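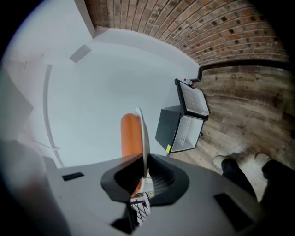 Careers > Operations > Freight Planning > Bovthorpe

Freight Load Planner, Less-Than-Truckload and Consolidation

Location: Bovthorpe cross-dock, office and dock floor
Reports to: Planning Manager, Domestic Freight
Status: Full time, hourly, overtime eligible
Positions open: 2
Posted: Mar 21, 2018

Skikov runs consolidation and linehaul freight for shippers whose orders are too large for parcel carriers and too small to fill a trailer. The Bovthorpe cross-dock receives inbound pickups in the afternoon, sorts by destination lane, and closes outbound trailers overnight. The load planner decides which shipments go on which trailer, in what order they are loaded, and what is held for the next departure.

The two open positions cover the early and late planning desks. Applicants may apply for either desk or both. The duties are the same, but the working pattern differs and is set out under Hours.

Duties

The planner will:

- Build outbound load plans from the open shipment list, using weight, cube, commodity class, stackability and delivery appointment.
- Check that each plan stays within axle limits before it is released to the dock.
- Separate hazardous, food-grade and odor-sensitive freight according to the segregation table.
- Reconcile the bill of lading against the dock scan and hold any shipment where piece count or weight does not agree.
- Request a reweigh or reclass when the declared dimensions are clearly wrong, and record the result.
- Rebook held freight and notify the customer desk of the new ship date before the original cutoff has passed.
- Assign trailers from the yard list, including pool trailers owned by other carriers.
- Prepare the lane summary at the end of the shift and hand it to the incoming planner in person.

Planners do not dispatch drivers. Driver assignment, hours-of-service checks and breakdown calls belong to the dispatch desk, which sits in the same room. Planners are expected to answer dispatch questions about load content and sequence while a trailer is on the road.

Systems

Load plans are built in Lekota, the transportation management system used at all Skikov terminals. Dock scans and yard moves are recorded in Gendus. The two systems exchange data on a fixed cycle, and a scan can take several minutes to appear on the planning screen. A planner must be able to tell the difference between freight that is missing and freight that has not posted yet. Prior use of either system is not required. Applicants should be comfortable with spreadsheets, including lookups and sorting on several columns.

A change of Lekota version is planned for September. Both new planners will take part in testing, which will involve running a sample of live plans in the old and new versions and logging the differences. Test work is paid at the normal rate and is scheduled inside the shift.

Required

- Two years of work in freight, warehousing, distribution or a closely related field. Military transportation or supply experience counts in full.
- Working knowledge of bills of lading, freight classes and accessorial charges.
- Ability to calculate density and linear feet without a planning tool.
- Clear written English. Most problems on this desk are passed on by short notes, and the next shift acts on what the note says.
- Ability to walk the dock floor, climb into trailers and stand for part of each shift. Safety shoes and a high-visibility vest must be worn past the yellow line.
- High school diploma or equivalent.

Preferred

- Current hazardous materials training for highway transport. Skikov will provide the course to a successful applicant who does not have it.
- Experience with multi-stop loads or pool distribution.
- Forklift certification. Planners do not normally operate equipment, but a planner who has done so tends to write plans that can be loaded.
- Experience filing or defending a freight claim.

A degree in logistics or supply chain is accepted in place of one of the two required years. It is not accepted in place of both.

Hours

Early desk: 5:00 a.m. to 1:30 p.m. This desk closes out the overnight trailers, works exceptions, and prepares the pickup forecast for the afternoon.

Late desk: 2:30 p.m. to 11:00 p.m. This desk builds the outbound plans and releases them to the dock. The late desk carries a shift differential.

Both desks work five shifts per week on a published rotation that includes weekends. The rotation is posted four weeks ahead. Overtime is most common at month end and in the weeks before major holidays. Time off during the last two weeks of a quarter is limited to one planner per desk.

Pay and benefits

The hourly rate depends on experience and is stated in writing before the second interview. Overtime is paid at time and a half after 40 hours in the week. Other terms:

- Medical, dental and vision coverage from the first of the month after hire.
- Retirement plan with company match after 90 days.
- Paid vacation, accrued from the first day of work.
- Safety shoe allowance of $200 per year.
- Tuition assistance of up to $2000 per year for approved courses, payable on proof of a passing grade.
- Referral payment of $600 to any current employee whose candidate completes the probation period.

Relocation costs are not covered.

Training and probation

Training starts with two weeks on the dock floor, working with the inbound and outbound crews. New planners then move to the desk and work alongside a trained planner on live lanes. Lanes are signed over one at a time. A planner is considered trained when all lanes on the desk have been signed over and three consecutive shifts have been worked without a plan being returned for axle weight or segregation.

Training for both desks takes place on the late shift. A person hired for the early desk should be available for late hours until sign-off. The shift differential is paid during this period.

Probation lasts 90 days. Reviews are held at 30, 60 and 90 days and cover plan accuracy, trailer use, rebooking times and handover notes.

How to apply

Send a resume and a short cover note to the Bovthorpe hiring desk by email or deliver them to the front office. The cover note should state:

1. Which desk is preferred, and whether the other would be accepted.
2. The type of freight handled in previous work.
3. The systems used, with the length of time for each.
4. The earliest start date.

Please put "Load Planner" and the preferred desk in the subject line. Applications without a cover note will be returned with a request for one, which delays review.

Applicants who meet the requirements will be contacted for a phone interview. Those who pass will be invited to the terminal for a second interview and a paper planning exercise. The exercise supplies a shipment list, a trailer specification and a segregation table, and asks for a load sequence with weights by position. A calculator is provided. Phones are left at reception. The visit includes a walk of the dock, so closed flat shoes are needed on the day.

An offer is conditional on a background check, a drug screen and proof of eligibility to work in the United States. Applicants who need an adjustment for the interview or the exercise should say so when the visit is booked.

Applications are reviewed in the order received, and the posting will stay open until both positions are filled. Recruiting agencies are asked not to submit candidates for this posting.

Skikov is an equal opportunity employer. All qualified applicants will receive consideration without regard to race, color, religion, sex, national origin, age, disability, veteran status or any other status protected by law.

© 2018 Skikov | Contact | Terminals | Terms of Carriage | Privacy | Back to top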